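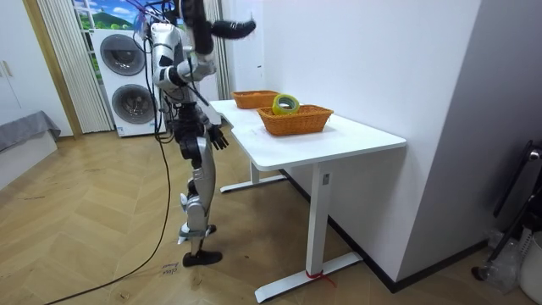 Standing desk in the laundry corner – anyone else folding standing up?

bostedside_bee
Posted November 23, 2022

I have to share this because I'm so pleased with it! We moved my old white standing desk through to where the washer and dryer are stacked, pushed it up to the wall, and put two orange woven baskets on top. One for his, one for mine. I used to fold everything on the bed and my back hated me for it. Now I just press the button, up comes the desk, and off I go – I did 38 socks last night and didn't sit down once.

The herringbone floor is a dream to sweep as well, as there are only two feet to go round.

Any tips for keeping it tidy? I've already left the yellow-green tape by the nearer basket and I know it'll live there forever if I let it.

Fatima Ugwu
Love those baskets! Orange against all that white is so cheerful. I had a set from Zemmont in a similar weave and they lasted me years, though they do catch on tights and anything knitted. A cotton lining sorts that out. I made mine from an old pillowcase and it took one evening.

caronkettle
Going to disagree a bit, sorry. A desk that size for two baskets seems a waste of a good desk. I folded on a shelf over the machines at our last place and it did the job, and you'd get your floor back.

bostedside_bee
With a stack that tall I'd need a ladder for the shelf, caronkettle! I'm 5 foot nothing. And the desk was only gathering dust in the spare room.

caronkettle
Fair enough, I had mine side by side. I'd still want the room.

Urnumora
Team desk here. The curved front edge is lovely for smoothing sheets over, no corner digging into your hip. What's the red strap round the bottom of the leg near the wall? I tie my cables down there with something similar.

bostedside_bee
Just a strap I had in the drawer, Urnumora. It keeps getting put back there so I've stopped fighting it.

Fatima Ugwu
For the tape, put a hook on the wall. I've got 4 in a row over my table for tape, scissors, lint brush and the peg bag. Mine have been up since May and not one has come off.

caronkettle
Stick-on hooks? They took the paint with them when I pulled mine off.

Fatima Ugwu
Warm them with a hairdryer first and pull down slowly, not out towards you. I've never lost any paint that way.

Urnumora
Seconding the hairdryer. And do try ironing on the desk with a folded towel underneath, it's brilliant for shirts if you set the height right.

bostedside_bee
Ooh, I hadn't thought of ironing! Would the top mark, though? I'd be gutted if it went yellow.

Urnumora
Mine's fine, but I use a proper wool mat now. Try a patch at the back first.

bostedside_bee
Will do. Off to look for hooks and an old pillowcase – thanks, all of you!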